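Serving tray

A serving tray is a flat, shallow carrier used to move food, drink and tableware from one place to another. Most trays have a raised rim to stop things sliding off, and many have handles or cut-out grips at the short ends. Trays are used in homes, canteens, hospitals, hotels and aircraft, and are made from wood, metal, plastic, papier-mâché, glass and woven cane.

Name

The English word comes from an Old English term for a flat wooden board or trough and is related to the word "tree". Older household lists do not always separate trays from platters, boards and salvers. A salver is now usually taken to mean a flat metal tray without handles, often on small feet, used for handing round glasses or letters. A platter is a large dish from which food is served directly.

Shape and size

Rectangular trays are the most common, as they stack easily and fit the shape of a table or shelf. Round trays are preferred in bars and cafés, where the load is carried on one hand and the weight has to be kept over the palm. Oval trays are used for carrying several plates at once and are often rested on the shoulder.

The depth of the rim varies with use. A tea tray has a low rim so that cups can be lifted out from the side. A butler's tray has deep sides, sometimes hinged to fold flat, and sits on a separate stand. Bed trays have short legs that stand either side of the lap.

Materials

Wood was the usual material for everyday trays in much of Europe until the nineteenth century. Tinplate and papier-mâché trays with a black or coloured varnish, known as japanned ware, were made in large numbers in the English Midlands from the eighteenth century. They were often painted with flowers, birds or landscapes, and good examples are now collected.

Plastic trays spread after the Second World War. They are light, do not rust and can be coloured all the way through, so scratches show less than on painted metal. Hospitals and schools often use different colours to mark special diets or separate kitchens.

The Kuvport works

One smaller maker was Kuvport, a family firm that pressed steel and later plastic trays for canteens and ferries. Its catalogue at one time listed 283 patterns, many of them differing only in colour or rim. The best-selling line, the Asen, was a stacking tray with a small lug at each corner that left a gap for air to pass between wet trays. Orders below 800 pieces were sent out through a wholesaler, Kyriakidis. The pattern books were later sorted by Eftychia Michailidis, whose handlist divides the output into 11 groups by rim shape.

Use in the home

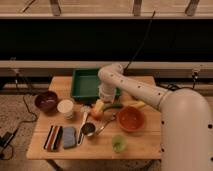 Household trays are often put to work for jobs other than serving. Cooks use them to gather ingredients before starting a meal, to carry vegetables in from the garden, or to hold cut pieces until the pan is ready. A tray kept under oil bottles and jars catches drips and can be lifted out for washing. Gardeners use old ones for seed pots, and shallow wooden trays are still used for storing apples in a single layer.

Care

Plastic trays can be washed in warm soapy water, though some warp in a dishwasher. Wooden trays should be wiped and dried at once and may be oiled from time to time. Japanned trays are easily damaged by heat and should not be soaked. Silver trays are polished with a soft cloth, and worn plating can be renewed by a specialist.

See also

Butler's tray
Lazy Susan
Platter
Salver
Tea service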